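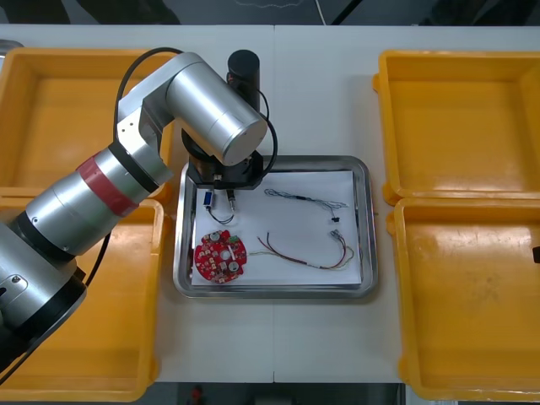
**Can two people have the same fingerprints?**

As far as anyone has found, they don't, and that includes identical twins. But "as far as anyone has found" is a careful way of talking, and you should notice it. No person has ever compared every finger on Earth with every other finger.

## What is a fingerprint?

Look closely at the tip of your thumb. Those thin raised lines are called ridges. They formed before you were born. The ridges make big patterns called loops, whorls and arches. Lots of people share those. The small details are what examiners care about, like a spot where one ridge splits in two or stops short.

When you touch a window, sweat and oil can leave a copy of your ridges behind. That copy is a fingerprint.

## So detectives just look and know?

On TV they do. A computer beeps, a face pops up, and the case is over in 5 seconds. Don't believe it.

A real computer search gives a list of prints that look close. Then a trained person has to compare them. And the print from a crime scene is often a mess. It may be smeared, or show only a bit of one finger, or sit on top of somebody else's print. Two different fingers can look a lot alike when you can only see a small piece of each.

Examiners have made mistakes. Innocent people have been arrested because of them. If someone tells you fingerprints are never wrong, ask how they know.

## A made-up case

Say a gold cup goes missing from the school in Betville. The police find a print on the empty glass case, and it matches a baker from Voslow. Did the baker take the cup?

Maybe. Or maybe the baker came to the school fair and leaned on the glass to get a better look. A print can tell you that a finger touched something. It usually can't tell you when, and it never tells you why.

What would you want to find out next? I would ask when the glass was last cleaned. I would also ask who else had a key.

## Try it

Rub a soft pencil on paper until you have a dark patch. Press a fingertip on it, then press clear tape over your fingertip. Peel off the tape and stick it on white paper. Do the same with 4 more fingers.

Now get a friend to press one finger lightly on a clean sheet and twist it a little. Try to work out which finger it was. Check your answer, and see how sure you felt before you looked.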